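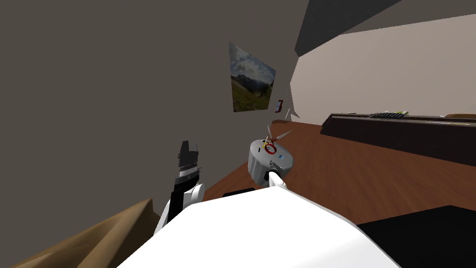

Moving to a smaller apartment, what to do with a big collection of sewing patterns?

gounder_attic
Posted 22 Jun 2020 in Home & Storage

Hello everybody. I am moving from a house to an apartment and I must decide about my paper sewing patterns. I have 388 of them, I know the number because I wrote a list in January when I had the flu and nothing better to do. Most are in their original envelopes, but many envelopes are torn, and for a part of them I traced my own size on thin paper and put this also inside, so the envelope does not close anymore.

At present they live in three deep drawers of an old cabinet. The cabinet does not come with me, it is too wide for the new hallway. In the new place I will have one shelf over the desk and the space under the bed, which is 18 centimeters high. I measured it two times.

I do not want to scan them. I tried it with one coat pattern and after taping the pages together I had a coat for a person with one long arm. I also do not want to throw away the ones from my aunt, even if I will never sew them.

My questions are: is it bad for the paper if it lies flat under a bed for years? And do you sort by type of garment, by size, or by the company? I did it by company until now and I can never find anything.

vurnik_lane
Flat is good for paper. The enemy is damp, so if the bed stands on an outside wall, leave a hand of air between the boxes and the wall. I had mine on the cold side of a bedroom one winter and the lowest envelopes became wavy and smelled like a cellar. The patterns still worked after I ironed them with a dry iron on the lowest heat, but the smell stayed until summer.

For the sorting, forget the company. You never wake up and think "today I want to sew something from this company". You think "I need trousers". So: trousers, skirts, dresses, tops, coats, children, and one box for the strange things like bags and costumes. Inside each box I put the ones I have already sewn at the front, because I know they fit and I go back to them again and again.

Traced pieces I do not keep in the envelope at all. I fold them to the size of a big letter envelope and put them in a plain brown one, with the name of the garment, the size and the date written on the outside. The original goes behind it. If the old envelope is torn, cut out the front picture and glue it on the brown one — it looks a little homemade but you find it in one second. Use a glue stick, the liquid glue goes through to the tissue.

For the boxes, I bought the flat ones with a lid from Gurnholm, I think the model is called Grikumau. They go under my bed without scratching, but please measure yours with the lid on, the lid makes it higher than they write in the shop.

thimble141
just donate them. i had the same problem and gave away almost all, i dont miss them. everything is online now anyway

hemandseam
I do not agree fully with the answer over mine, but there is some truth in it. Before you buy any box, go through your list and put a mark beside each pattern you would cut out this year. My guess is that the list becomes much shorter. Those go on the shelf over the desk, where you see them. The others go under the bed and can wait.

The ones from your aunt I would keep together in one box of their own and not mix them with the rest. They are memories more than patterns, and then you do not need to decide again each time you look for a skirt.

One more thing about old tissue. It breaks on the folds if you always fold it on the same line. When you take a pattern out, fold it back a bit differently. And do not use normal clear tape for tears, after some years it becomes yellow and the paper around it gets hard. I repair with small strips of tissue and a little starch paste — slow work, but it stays soft.

gounder_attic
Thank you, this helps very much. The bed will be on an inside wall, so that is one worry less. I started with the marking yesterday evening and I am at the letter D. I will ask in the shop if I may measure the box with the lid.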